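Search this site Enter keywords Go

Ostlow Striped Woven Cover: Review

Reviewed by Ntombi Rampersad for the MacRitchie Residential Furnishings Service

The Ostlow is a flat-woven cover supplied by Stiline for use in study bedrooms and short-stay accommodation. It is offered in one pattern, with broad stripes in grey and off-white and small coloured stitches, some of them red. The price at the time of review was £48. Our assessment considered its appearance in a furnished room, its behaviour under everyday items and its upkeep.

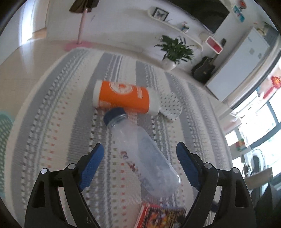

Photograph: Kirsty Crichton, MacRitchie Residential Furnishings Service

The pattern is well judged. The stripes are wide enough to read clearly against pale walls and a light floor, and the scattered stitches keep the cloth from looking institutional. Residents tend to put down whatever they are carrying, and a bottle, a tube of cream or a folded mask is easily found against the grey. Fine print and small cards are a little harder to pick out where the coloured stitches are closest together.

The weave is firm to the hand. It offers little padding, and the cover should not be bought for warmth. Gavin Cruickshank, who managed the laundry trial, put the sample through 19 washes at the temperature given on the care label. Shrinkage was slight and confined to the length. The red stitching held its colour, but the off-white stripes had dulled a shade by the end of the trial.

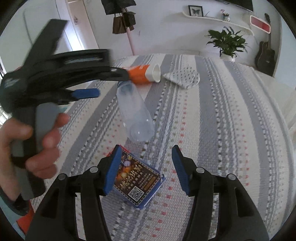 Drying was less satisfactory. The cloth holds water and took up to 3 hours on a heated rack — longer than the Flilus cover reviewed in May, which has a looser weave and costs more. Loose threads appeared at one corner and were trimmed without further fraying.

The Ostlow is recommended for single rooms where a hard-wearing cover is wanted at moderate cost. Sites without adequate drying space should consider the Flilus. Enquiries about bulk orders should be addressed to Ross Munro.

Dec 9, 2025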